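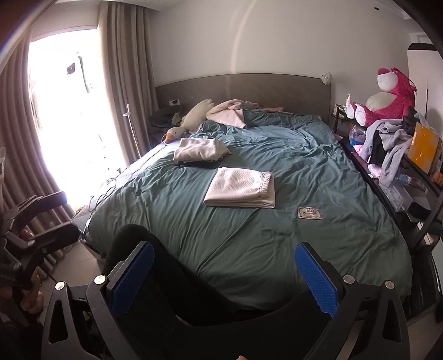 Bedding and towels — questions we get a lot

Updated Jul 4, 2025

Do I have to strip the bed before I leave?
No. Leave the duvet on. Used towels in the tub please, clean ones can stay folded on the bed.

Which duvet cover goes with the Zilel room?
The teal-green one. Goes on the double, label side out. Extra cover is on the top shelf in the hall closet, same size, different color.

The duvet looks rumpled right after I make it. Am I doing it wrong?
Nope. We don't iron covers. Shake it from the foot end, pull the corners, done. If it hangs lower on one side, tug it back to the middle.

Where do folded towels go?
Middle of the bed, one stack or two, whatever. Big one folded in half and then in 3. Please don't put them on the pillows — hair product gets on the cases.

How often are sheets changed?
Every 10 days on long stays. Short stays, between guests only. Want it sooner? Leave a note on the kitchen counter before 10 am.

Can I wash the blankets myself?
Pink blanket yes, cold, gentle, low spin. No dryer. It sheds the first few times so wash it alone. Duvet no, it's too big for our machine and it will bunch up. We send it out to Söderlund, takes 5 days.

Is the goose for guests?
Yes, borrow away. Kids love it. Surface wash only, mild soap and a damp cloth. It goes back by the headboard when you check out.

Something got spilled on the headboard, what now?
Blot, dont rub. Cool water first. Then text us. No bleach on upholstery, ever.

It's hot in there at night. Options?
Small clip-on fan over the headboard. Window open after dark, curtains closed in the daytime. There's also a thinner Cindo quilt in the closet, ask if you can't find it.

And in December?
Swap the thin quilt for the duvet, add the pink blanket. Heat is set to come on at 5 pm.

Can I put clothes on the bed corner / headboard?
Sure, it's your room. Just check the corners when you pack, socks and chargers get left there all the time.

Lost and found?
We keep things 27 days. After that they go in the Nesport donation bin. Mailing is at your cost, send us the adress and we'll get you a price.

Can I get an extra pillow?
Yes — one per guest, no charge. Feather or foam, tell us which.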